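Gripper pads creeping on the pouring cell, how often do you swap them?

Flostgate
Sat 14 December
We've got one arm on a tip-and-pour job, can to bowl, same routine all day. After 200 cycles the grip starts to creep and the can sits lower in the fingers than it should. I've cleaned the fingers with a damp cloth and checked the mounting screws. Grip force is at 93 on the controller and hasn't been touched since September. Do I raise the force or change the pads?

brirnau
Change the pads. Raising the force on tired pads only crushes thin cans.

Tsao
Disagree. Check your tool offset first. If the fingers close a bit high on the can it'll slide whatever the pads are like. Can you post the cell?

Flostgate
Arm, cabinet, bowl and can:

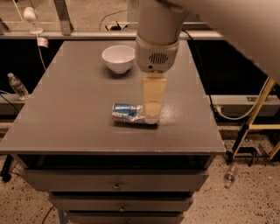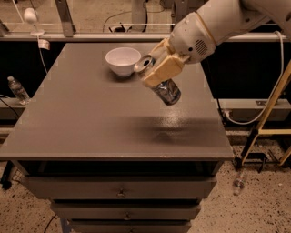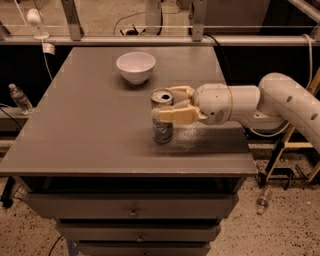
The offset was last taught with the old fingers, so Tsao may have a point. I hadn't redone it after fitting these. The cabinet isn't bolted down either, and I don't know if it has shifted.

Tsao
Then don't buy anything yet. Mark where the cabinet feet go with tape, reteach the pick point, run another 200 and see.

brirnau
He can do that, but I'd still have a spare set on the shelf. Ours went 2 months and then went all at once. And use fresh cans when you test. A dented one tells you nothing about the grip.

fanduslow
Cable slack is worth a look too. We had a lead pulling on the wrist near the end of the tilt and spent a week blaming the pads. Jog it slowly through the whole pour and watch the leads.

Flostgate
Will do. Kiri Treloar set ours up originally and I've asked her for the teach sheet. Taping the feet on Monday, then the reteach. Leaving the force at 93 for now.

brirnau
Write the date on the tape.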